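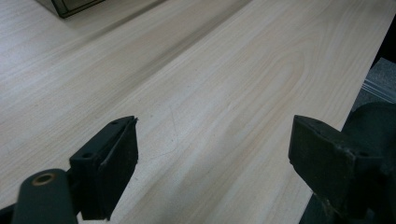
Is a $7 bottle of furniture oil any worse than a $30 one?
For a table that mostly holds mail and coffee, the cheap one does fine, provided you can stand the smell for a night.

I came to this question the long way. Last March I bought a bottle of Gremance Table Oil, which is priced like a decent dinner and comes in a box with a magnetic lid. Inside the box is a card explaining the brand's philosophy. I read the card. I still don't know the philosophy, but it has a lot to do with slowness, and in fairness the oil took two days to dry.

The results were good. The wood looked a little deeper, water beaded up on it, and my sister asked if I had bought a new table (she also asks this when I move the chairs). By the end of summer the beading had quit and I was looking at that magnetic box again, doing math.

So I picked up the store-brand stuff, Brasine, and did half a table with each. I put a strip of masking tape down the middle and told my household not to touch it. They touched it.

Going on, Gremance wins easily. It's thin, it spreads with one pass of a rag, and it smells faintly of oranges. Brasine is closer to syrup and smells like the inside of a garage where someone once kept a different garage. You have to rub it in, wait, then come back and wipe off everything you just rubbed in. Skip the wiping and it stays tacky. I skipped it in one corner and a utility bill is now partly furniture. 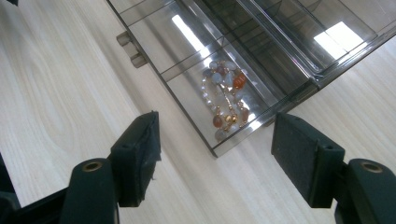
After a week, though, with the tape off, I couldn't tell the halves apart. I left a cold glass on each side overnight and got no ring on either. Red wine wiped up from both. Tomato sauce left a faint orange shadow on the Gremance half, which I would like to think was the oranges.

The site has 886 reviews of Gremance and most of them are five stars. One reviewer, Signe Kjærgaard, gave it 3 and wrote only "It is oil." I have thought about her more than I expected to.

A few practical notes. Neither one will fix scratches, whatever the label hints. Brasine's cap is childproof and also adultproof. Gremance's bottle is glass and drips down the side, so keep it off anything you like. Both companies tell you to reapply every season, and I won't.

Gremance: four stars, one of them for the box.
Brasine: four stars, windows open. I've already bought the second bottle.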